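4.3 Connecting the network cables

Before you begin, switch off the Flunik cabinet at the main switch and wait until the green lamp on the door is dark. The patch panel is supplied by Birner and is already fixed in the cabinet. You do not need any tool for this section.

1. Open the bag of cables and put them on a clean table. Check the number on each bag against the delivery note. The long set is number 881, the short set is number 533.

2. Look at each plug before you use it. The contacts must lie straight and side by side, and the clear plastic must have no crack. Put a damaged cable away and ask Daly for a new one.

3. Hold the plug by its boot, with the contacts turned to the side shown on the label of the panel. Do not hold it by the cable. 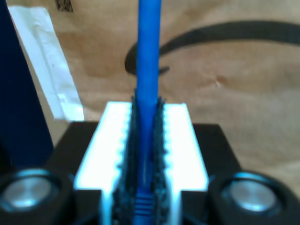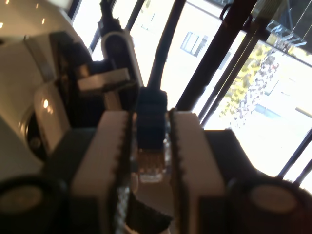
4. Push the plug straight into the socket until you hear a click. Then pull very lightly — it must stay in its place.

5. Lead the cable to the side of the cabinet and lay it in the channel. Leave a small loop near the plug, so that the door can close without pressing on it.

6. Repeat steps 2 to 5 for the other sockets, beginning from the left.

Note: The colour of a cable has no meaning for its function. In some deliveries the boot and the cable have different colours. Please follow the numbers on the labels only.

Caution: Never bend the cable directly behind the boot. The wires inside can break and you will not see it from outside.

Caution: Keep the network cables away from the power cables. Where they must cross, they should cross at a right angle.

To remove a cable, press the small plastic lever down fully and draw the plug out by the boot. If the lever does not move, do not use a screwdriver. Push the plug a little inwards first, then press the lever again.

When all cables are in place, close the door, switch on the cabinet and go to section 4.4. At the Hindthorpe site the first start can take up to 2 minutes longer than in other buildings.

Revised October 1, 2025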